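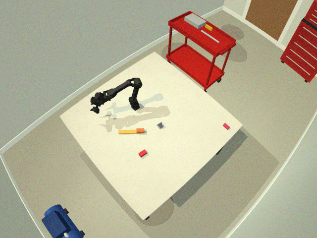 Can a robot arm put away small parts on a bench yet?

Posted in Home Shop & Garage by benchclutter

I do small repair jobs out of a two-bay garage and the thing that eats my evenings is putting stuff back. The fixing I enjoy. It's the blocks, shims, offcuts and odd bits of bar that end up all over the table, and somebody (me) has to sort them onto the cart or into the right drawer before I can start the next job.

I've been messing with a simulator called Ploltadine for a month or so. My setup in there is a white table with a black arm mounted on, a few blocks and a yellow and orange bar to pick up, and a red two-tier cart behind it plus a tool chest over by the wall. The job is simple to say: get the loose pieces off the table and onto the top tray of the cart. I'd like to know if anyone is doing this for real, in a normal garage, without a full-time engineer standing next to it. I can spend 800 dollars now and maybe a bit more in the fall if my wife doesn't look at the account.

Also, the pink block sits way over on the far side of the table from the arm. Do I need a longer arm or do I just move the arm to the middle? Sorry if that's a dumb one, I fix mowers for a living.

Reply from torque_and_toast

Not a dumb one at all, and I'd sort that part out before spending a dime. Move the arm! Reach on paper is measured with the thing stretched straight out, and at full stretch a cheap arm sags, shakes, and can't point its fingers straight down anymore, so your usable area is a lot smaller than the brochure circle. Mine is a secondhand Ollport and I treat anything in the last few inches as out of bounds. Center of the long side is where I ended up after trying two corners.

Now the bigger thing. Can it clear a bench? Kind of – mine does it every night, with conditions. I ran 231 pickups over June and wrote down every flop because I'm that sort of person, and it had 38 of them. Most were long flat pieces. Cubes are easy, any way you grab a cube is fine. A bar has to be grabbed across the narrow way and near the middle or it swings down and slips out, and if it's lying right up against something else the fingers have nowhere to go. I'd expect your yellow and orange one to give you more grief than all the blocks put together.

The cart is the other headache. You've already got a box and a couple of other bits sitting on that top tray, and it has raised lips, so the arm has to go up and over and then find a clear spot to set things down. Picking is half the job and everybody practices that half! Also check whether the arm can get to the cart in the first place. If it's mounted over on the left and the cart is back behind the table, I have my doubts. I gave up and put a shallow bin on the table itself, then I carry the bin over. Takes me 15 seconds and I don't feel like I've lost anything.

One more: a cart on casters moves. Bump it with your hip and every position you taught is wrong. Lock the wheels or tape the floor.

Reply from sawdustgrandma

no. I bought one for folding shop rags and it was a very expensive way to drop rags. a push broom and a coffee can for the small stuff, done

Reply from nightshift_mill

I'd land between those two. I work at Fitzsimmons, where we've got arms feeding parts all shift long, and they're great, but every part shows up in the same spot facing the same way. A messy table is a different animal. The arm needs to see what's there and work out which way it's turned, so budget for a decent camera and a weekend of swearing at it. I use the Ekex software at home and it finds blocks fine, though it gets confused by shadows when I've got one strong lamp on. Two softer lights fixed most of that.

Your simulator is worth keeping, by the way. Turn the pieces at odd angles, shove two of them together, change the light, and see what breaks. Just don't trust the success rate it gives you. Real fingers get oily, and real blocks slide when you nudge them.

On 800 dollars you can get a small arm that lifts little blocks. Opening the drawers on that tool chest and putting things in the right one, forget it for now. I've tried with one drawer and the arm pulled itself crooked on its mount.

Comment from benchclutter

Thanks all. Moving the arm to the middle tonight and adding a bin next to it. Torque, what did you use for the mount, clamps or bolts? My real bench top is pretty thin and I don't want to drill it if I can help it.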